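Notebook, gripper bench, 15/05/2026

I've been putting off writing this one up because I wanted to be sure of what I was saying, and also because I was a little embarrassed at how long it took me to see it. So get a coffee, because I'm going to go through the whole thing the way it went.

The left finger has been stalling on close. It doesn't do it every time, which made it such a pest. The Zornari controller throws its overcurrent fault, the fingers stop wherever they happen to be, and the arm (quite rightly) refuses to lift. Going back through the logs to April I found 354 close commands and 18 faults, and I'm sorry to say I had cleared most of those myself with the reset button and carried on as if nothing had happened. Please don't copy me on that.

My first guess was the motor, so I swapped it for the spare from the Sallach kit. Same fault before lunch. Then I blamed the cable, which I always do, and spent a happy but useless hour wiggling it with the meter on. The cable is fine.
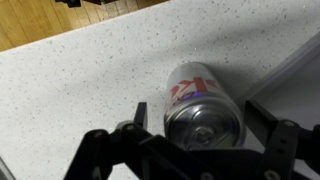

The fault only comes when the fingers have to push against something off center. Closing on air is fine, and closing on the foam block is fine too, as long as the block is square between them. What sets it off is an object that touches one finger well before the other, so that one side carries all the load for a moment. I'd been testing with foam because it's tidy and it doesn't roll, and that kept the trouble hidden from me for days. The soda can is a much better test piece, lying on its side with the lid toward us and the tab still shut, and I'd like us to use a full one for this. An empty one gives way too easily and the current never climbs high enough to tell you anything.

So I took the left linkage apart. The pivot screw had backed out a little – you could feel the play with a fingernail – and the plate was tipping under side load and binding on its neighbor. I cleaned the threads, put on a drop of thread locker and did it up again to the mark. I did the right side the same way while I was there, although it felt all right to me.

After that, 84 closes on the can, pushed off to one side on purpose, and 2 faults. That's a good deal better but I don't love the 2. Both came late in the run, when the motor was warm, so I suspect the current limit in the Zevis settings is also a hair too low. I have left it alone for now. I'd hate to raise the limit and cover up another loose screw.

One safety thing, and I'm telling on myself again. When the fault clears, the fingers finish the close they were in the middle of. I had my thumb near there and got a pinch, no harm done, but please send the open command before you hit reset, and keep your hands out until it has moved.

Still to do: check the screws on the Chávez unit, which is the same age, and ask whether the reset can be made to drop the old command. Thread locker is back in the top drawer, and we're down to about half a bottle.

Last updated: same day, after the second run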